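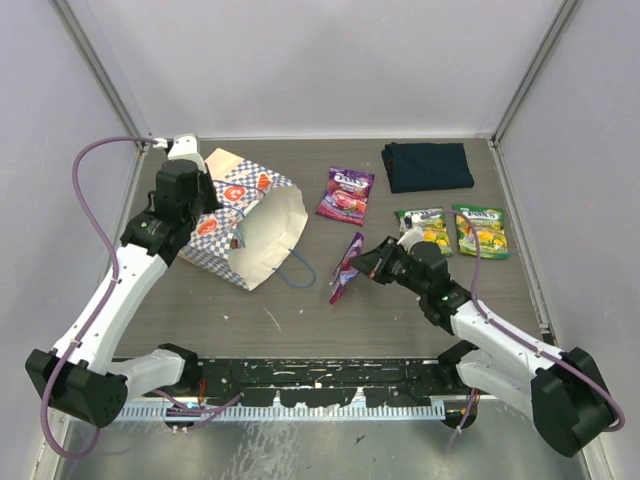
Search this forum...
Search
Advanced search

Welcome bag for guests: do you still do it?

tiruwork_k
12/10/2024

Good evening to all. I let the upper floor of our house in Stakarstead, two rooms and a small kitchen, and this was my first full season. I had 19 stays and I am quite content with them.

From the beginning I have left a welcome bag for every booking. It is a paper bag with some small packets of sweets, and next to it a folded cloth for the kitchen which the guests may use and leave behind. In August I added a jar of honey from our neighbour. My sister-in-law says that I am throwing money away and that guests of today look only at the wifi and the parking. I do not fully agree with her, but I have started to doubt.

So I would like to know how it is with you. Do you leave something? Does anybody ever mention it in a review? With me it was mentioned two times, and one of these was a complaint that the honey was opened (it was not opened, the lid is simply of the kind that clicks).

Teo_Prieto
Hello Tiruwork. We have stopped. In our first years we left wine, bread, fruit and eggs, a whole breakfast. Then came a family with allergies, then a couple who did not drink, then a gentleman who asked for money back on the fruit as he had brought his own. Now I put the kettle where they can see it, with tea, coffee and fresh milk, and I spend the rest on better pillows. The reviews have not changed at all. Pillows they do mention.

llorente_house
I must disagree with Teo. We are a small guest house (Casa Llorente, four rooms) and people who have driven the whole day arrive tired and often cross. Last summer one family had made 730 kilometres with small children. They came in at ten in the evening, every shop was closed, and the children found a biscuit each on the bed. The mother nearly cried. This never appeared in a review but they have booked again for next year.
Cayetano

Teo_Prieto
One family, Cayetano. I could tell you of ten who left the biscuits in the bed.

llorente_house
Then put them on a plate!

d_murakami
I keep a spreadsheet, so I can give my own costs. I spend up to 100 pounds in a year on welcome items for one flat. For me this is less than one cleaning too many, so I do not worry about it. But I changed three things which may help Tiruwork:

Nothing home-made and nothing without a label. If the ingredients are printed on the packet, the guest can decide alone.

Nothing that melts. I had chocolate on a sunny windowsill once and I paid for the curtain.

Everything in one place, on the table, with a card that says it is for them. Before I had the card, half of my guests did not touch anything. They believed it was left by the people before, or that they would be charged as with a hotel minibar.

tiruwork_k
Thank you, Daichi, the card is a very good idea and I am a little ashamed that I had not thought of it. It would explain why so many bags stayed full. Mine are all in closed packets with the label, FOX'S, and I choose different colours so that it looks cheerful. The honey I will perhaps give only to those who stay for a week.

Teodoro, may I ask which pillows?

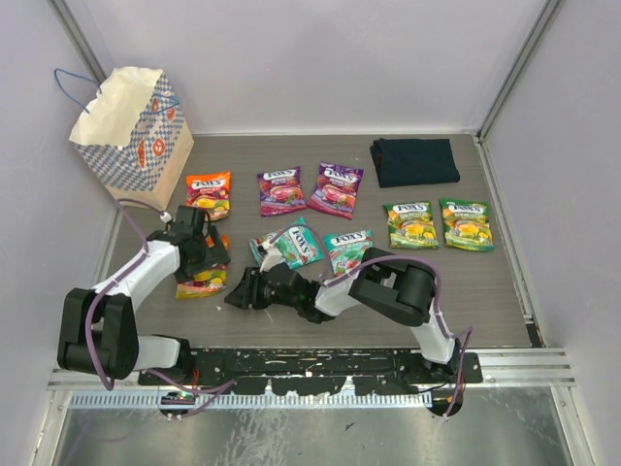 Hosting > Arrivals and departures

cyprian_j
I read this thread with interest, I manage bookings for five owners near Etier. My opinion is somewhere in the middle. A gift is nice, but the first ten minutes are decided by other matters. Is the key where you said it is? Is the heating on? Is there a light at the door? If these are wrong, no sweet will save you.

One more point. Please do not write "welcome basket included" in the listing. One of my owners did so on Plotbridge, and afterwards guests sent messages before arrival asking what was inside and whether it could be exchanged. If you do not promise it, it is a pleasant surprise.

llorente_house
Agreed about the listing. About the light at the door also.

Teo_Prieto
Tiruwork: the pillows are a plain cotton type, one firm and one soft for each person, 2 spare in the wardrobe. Wash them before the first use or they smell of the shop. And Cyprian is right about the heating. I would still save the money for the honey.

tiruwork_k
My neighbour would be offended, so the honey stays! I have written the card this afternoon in English and in German. Could someone who speaks better German than I do please look at it before I have it printed? I can send it by private message.

d_murakami
Send it to me, my wife will read it. She is strict about commas.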